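Vanity Corner Redo – The Gallery

So many of you asked for pictures of the vanity corner after I mentioned it in the November newsletter, and I finally sat down and put them together! If you're new here, I'm Jade Carrier, and I've been slowly working through the upstairs of our place in Dostgate, one corner at a time. This one took me 18 evenings, mostly because I kept stopping to try on old lipsticks.

The table came from Lavoie, the secondhand furniture place behind the bus station. I'd been circling it for months. I loved the pale wood grain and the raised shelf across the back (my old desk had no shelf at all, and everything just slid into one big heap by the mirror). Rhun Powell helped me get it up the stairs and only complained on the landing.

My one rule was that the desktop had to stay usable. I do my face here in the morning and pay bills here at night, so the tall stuff goes up on the shelf and the small stuff has to fit in one organizer. If it doesn't fit, it goes in the drawer downstairs or to my cousin Razia Janjua, who has very happily taken 6 palettes off my hands.

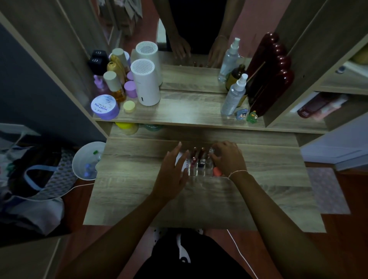
Front and center: the clear acrylic organizer, with three lipsticks standing up and the orange-pink sponge in its own compartment. Tall bottles and the Dior boxes live on the shelf behind.

I went back and forth on clear acrylic versus a little fabric basket. Clear won. I can spot the dark red from across the room, and when the thing gets powdery I just rinse it in the sink and let it dry on a towel. The fabric one I had before was stained within a week.

The sponge spot was Ravinder Chan's idea. She keeps hers in an open section so it gets some air, and I've copied her ever since – mine used to live in a zip pouch and I don't want to talk about what that smelled like.

The boxes stay, by the way. Brayden Gosselin keeps telling me to recycle them and I keep stacking them back up in the corner. They're pretty!

Still on my list: something to tidy up the white cable, and a slightly taller stool. If you have a cable clip you love that doesn't pull the finish off wood, please leave it in the comments. Next up is the hall closet, so wish me luck.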